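Notebook, August 2023

Back on the Otska detainee file. The aim this month is to get the list of held contractors and aid workers into one table that the Brurnell office can use for its letters to lawmakers. We have 31 names that we trust. The old list had around 200, but most of those turned out to be repeats, or people released years ago and never struck off.
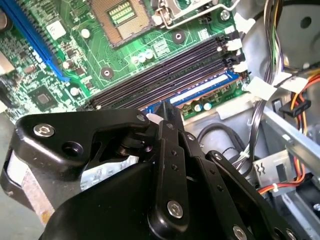
Spent the morning on spelling. The same man shows up four ways in the press clips, and the Patside archive files him under his middle name. I am going with the passport spelling where the family has given it, and the first wire report where they haven't. Variants go in column 8.

Dates of capture are worse. Local radio gave the day the family was told, and the ministry gave the day it was announced. I now keep both and leave the third blank until someone confirms it.

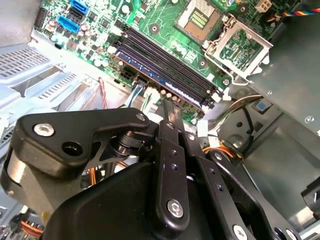 Letters: the May batch got two replies, both form letters. Next batch should name the case in the first line and ask one question only — who is the point of contact. Drafts are in the shared folder under Mao, same as before.

To do: recheck the four release claims, ask the families before anything goes public, fix the footnotes on page 8.

Comments (3)

Column 8 cuts off long names when I export. Can you widen it?

One of the four release claims is in the Patside clips, second box. Scanned it last night.

Please keep the old list somewhere. We still get calls about people on it.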